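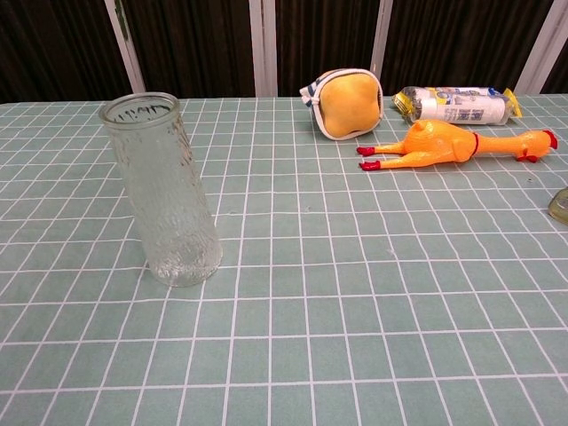
A clear glass cylinder vase on a grid-print tablecloth.

How to Clean a Cloudy Glass Vase

By Siiri Rätsep
11/09/2026
6 min read

Glass vases go cloudy for two different reasons, and the fix depends on which one you have. The first is mineral scale, left behind when hard water dries on the glass. The second is etching, where the surface itself has been worn by years of dishwashing or strong detergent. Scale comes off. Etching stays.

To find out which you have, put a few drops of white vinegar on a dry cloudy patch inside the vase and leave it for five minutes. Wipe and dry the spot. If it is clearer than the glass next to it, you have scale and can keep reading. If it looks the same, try once more with a longer wait before giving up on it.

What you need

White vinegar, the plain 5 percent kind
Baking soda
Dish soap
Uncooked rice, a small handful
A bottle brush with a bend in the handle
Two lint-free cloths
An old towel for the bottom of the sink

Before you start

Take off rings and your watch. Lay the towel in the sink, folded double. Most of the vases I have chipped were chipped on the faucet, so swing it out of the way if it moves.

Check the vase for cracks by running a fingernail around the rim and the foot. A cracked vase can still hold dried stems, but don't scrub it and don't put warm water in it.

If there is any writing, paint or gilding on the glass, find out which side it is on. Vinegar and rubbing can both lift paint. Keep the soak below the level of the decoration and do the area around it by hand with a damp cloth and a little soap.

Step 1. Wash it first

Rinse out any plant matter with lukewarm water. Add a squirt of dish soap, fill the vase a third of the way and work the brush around the bottom and up the sides. The green or brown film that old flower water leaves is slippery and will keep vinegar off the scale, so it has to go first. Rinse until there are no suds.

Step 2. Soak

Pour in vinegar until it covers the cloudy part. A big vase takes a lot – mine has a capacity of 2429 ml by the measuring jug, and I am not going to fill that with vinegar every time. For a tall vase with scale only near the base, 1000 ml is usually plenty. If the line is higher up, mix the vinegar half and half with warm water and leave it longer.

Leave it for 60 minutes at full strength. Half strength needs three hours or overnight. Stand the vase somewhere it won't get knocked.

For scale on the outside, wrap the glass in paper towels wetted with vinegar. They stick on their own. Wet them again when they start to dry.

Step 3. Rice for the places you can't reach

Tip out most of the vinegar and leave two inches in the bottom. Drop in the rice and swirl, holding the vase with one hand under the base and one around the middle. Swirl in both directions for a couple of minutes. The rice gets into the corner where the wall meets the floor, and no brush I own does that properly.

Don't use sand, gravel or steel shot on anything you care about. Some people swear by copper beads, and Sarmīte Šimkus, who taught me most of this when we both worked at the Gornside flower market, used them for decanters. Rice is cheaper and does the job on vases.

Pour the rice out through a strainer so it doesn't end up in the drain.

Step 4. Baking soda on what is left

Rinse out the vinegar. Mix three spoons of baking soda with one of water to make a paste, put it on a damp cloth and rub the stubborn spots in small circles. Use light pressure. Textured glass holds scale in the low parts of the pattern, so use a soft toothbrush there and follow the lines of the pattern.

Step 5. Rinse and dry

Rinse twice with lukewarm water. If your tap water is very hard, make the last rinse distilled. Ours in Paramholm tested at 279 ppm in January, and I can see the difference between a vase rinsed from the tap and one that wasn't.

Dry the outside with one cloth. For the inside, wrap the other cloth around the handle of a wooden spoon and push it down to the bottom. Then stand the vase upright for an hour so the last of the damp can get out. Upside down on a counter traps moisture and you will get a fog ring.

If it is etched

There is no home cure. A thin wipe of mineral oil on the inside will hide light etching for a dry arrangement, but it washes off as soon as you add water. Otherwise use the vase for something where it doesn't show – branches, kitchen spoons, dried hydrangeas.

Keeping it clear

Change flower water every two days. Empty the vase the same day you throw the flowers out, and dry it before it goes back in the cupboard. Wash by hand.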